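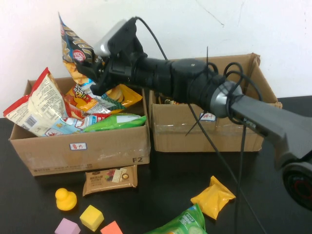 Is the Rividero picking kit any good for bagged snacks?

Posted by Ratih Kusuma

I pack mixed snack boxes for offices and we are at almost 400 boxes in a busy month. I have a quote for the Rividero picking kit, which comes with the gripper, a wrist camera, the Wumis software and setup help. We already have an arm it will fit. The sales page mostly shows it picking small rigid cartons. Nearly everything we sell is in crinkly bags, filled to the top of an open cardboard box, and the bags lean on each other. Has anyone used it for that? I'd also like to know if the setup service is worth paying for. I can handle basic wiring but I don't write code.

Amirul Menon

I've had the kit since November for much the same job. It does bags, with some conditions.

Tall bags standing up in the box are the easy ones. Set the approach at an angle and have it close on the top seal, where there is no product to crush. Flat bags lying across the front of a box are harder, and small foil packets on a dark table are the worst for us. I ran a count before we kept it: 907 picks over several shifts, and 85 of them needed a second try. Most of the second tries were two bags stuck together.

The wrist camera helps more than I expected. Once the bag is close, Wumis looks for the printed logo and the seal to work out how the bag is tilted.
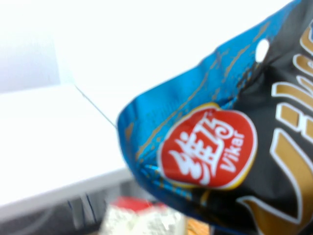 If the bag is swinging or the arm is moving fast, the match gets worse, so I cut the wrist speed by 30 percent for the last part of the approach. The setting is under Motion, then Approach, and you have to save it per product or it goes back to the default when you restart.

On setup, I would pay for it. The technician did the camera calibration and showed me how to add new bags from the screen. No code needed so far. Ask them to tidy the cables while they are there – ours were left in loops along the forearm and I had to redo them.

wattimena_parts

Didn't buy this one. We got the Bitutance suction head instead and it leaks on anything wrinkled, so I'd stay with fingers for chips. Check if the quote includes spare pads.

Ratih Kusuma

Thanks both. The quote has one set of pads and no mention of cables, so I'll ask about those before I sign.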